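Refrigerator Pickles, Second Batch

Posted in May

The first batch went soft after 8 days. Same jar, same shelf, so I looked at the two things I had changed from my old method: slice thickness and salt. The slices were thin because I was in a hurry, and I had skipped the dry salting step completely.

For the second batch I went back to 2 percent salt by weight, mixed through the slices and left for 20 minutes in a colander. The brine is equal parts water and white vinegar, boiled, then cooled to room temperature before it goes in the jar.
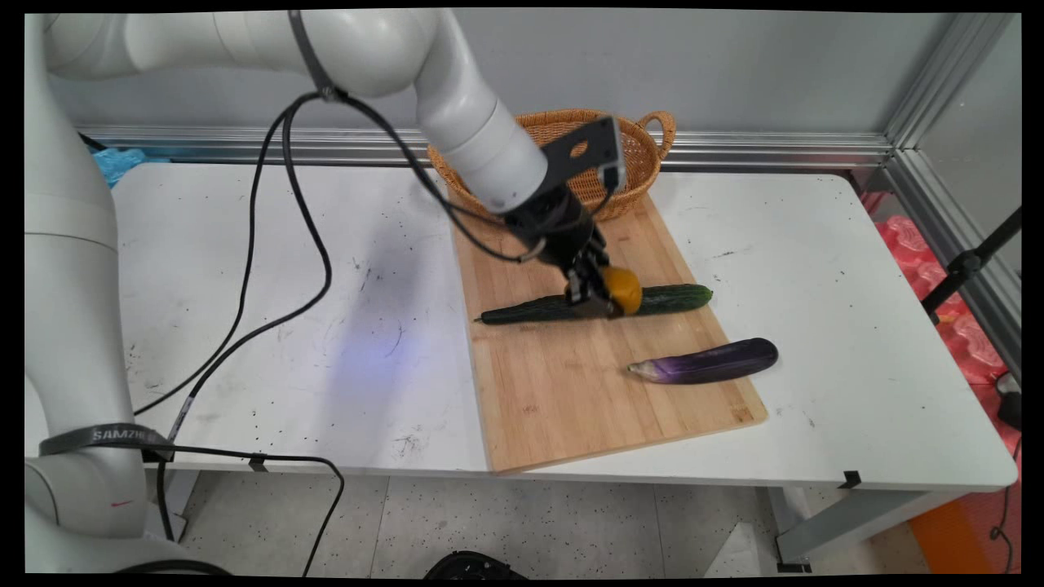 Variety matters more than I used to think. Smooth salad cucumbers have a thin skin and a watery middle, and in my jars they soften first. I now look for a bumpy, dark green skin, like the one on the board, and I cut off both tips before slicing. A long board helps: the cucumber can lie across it and there is still space at one end for the finished slices.

The kitchen scale is an old Vodero. It drifts when the battery is low, so I check it against an unopened bag of sugar. Net weight of cucumber this time was 1201 grams after trimming, which fills both of my Iltano jars to the shoulder.

Next change will be the vinegar. I have a bottle of rice vinegar open and want to use it up before summer.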